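Werkstattbuch, Donnerstag, kurz nach der Mittagspause

Also, Charge 32 vom Tollia-Ton ist raus aus dem Ofen, und ich bin ziemlich begeistert! Die Mutholm-Glasur läuft endlich nicht mehr bis auf die Platte - diesmal dünner angesetzt, 248 g auf den kleinen Eimer, zweimal durchs 85er Sieb. Am Fuß habe ich zwei Finger breit freigelassen (beim letzten Mal war das viel zu knapp, siehe die verklebten Becher im Regal).

Was mir noch nicht gefällt: die Nadelstiche innen. Vielleicht die Haltezeit, vielleicht war der Schrühbrand zu schnell. Die Schale aus Urkby-Masse hat gar keine, die aus Tollia jede Menge. Komisch.

Für die Farbreihe will ich weg vom ewigen Braun, eher Blassgrün und so ein graues Mauve.

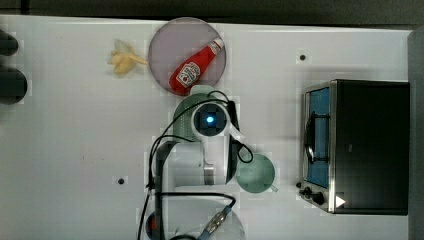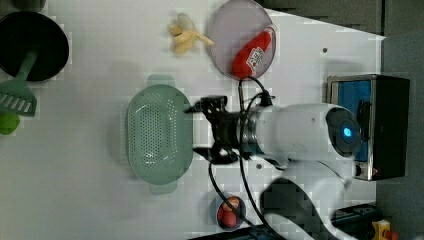
Teller in Mauvegrau mit rotem Flaschen- oder Päckchenobjekt, darunter das blassgrüne Sieb
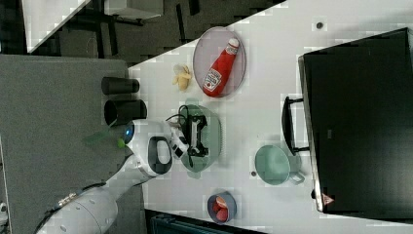
Orakzai hat zwei Pigmente, die hinkommen könnten, das Grün kippt mir bei höherer Temperatur aber bestimmt ins Gelbliche. Erst mal Probekacheln, mit etwa 2 % anfangen. Wer vor mir an den Ofen geht: bitte Kegel mit reinstellen und die untere Platte neu engobieren, die blättert.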